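The kitchen at Stostberg serves 530 lunches on a normal shift, and since October part of the burger line has been done by an arm. I have worked there long enough to remember when four of us stood shoulder to shoulder at that counter.

Now one person fills the clear organizers with buns, patties, cheese, tomato and lettuce, and lays fresh paper on the tray.
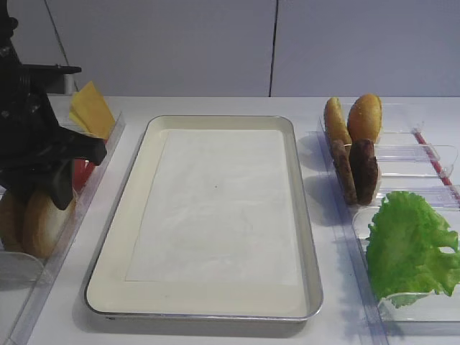
Ruba Karaki

My wrists hurt less. My job is also smaller in some ways. I used to talk all through the rush, and now I mostly watch for a slice that leans wrong and top up the slots. Two people moved to the salad station and one went to the Wernville site, 30 minutes farther from her house. Pay stayed the same. We still haven't been told who covers the line when the arm is down.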